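Tue 22 August, finds room, Bumgate

A good long day on the Umerside abbey material, and I'm rather pleased with us. The survey of the west range is drawn up at last (all those evenings squinting at the 1004 charter paid off, as the old boundary bank is just where the monks said it was!). The gatehouse still bothers me. The guidebooks call it Norman, but the lower courses look earlier to my eye, and I'd love somebody with more patience than me to go over the mortar again before December.

Box 304 is back from Tremska, with the window tracery notes tucked inside, bless them. I've read as far as the cloister and shall carry on with a fresh pot of tea.

Still to do:

1. Redraw the moat section at the new scale, and send a copy to Igwe.

2. Check the caption for the chapel plan, which has the north arrow wrong.
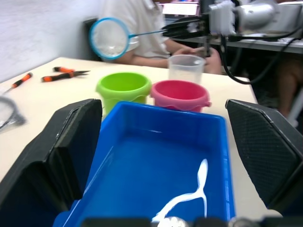

3. Ask about parking for the open day.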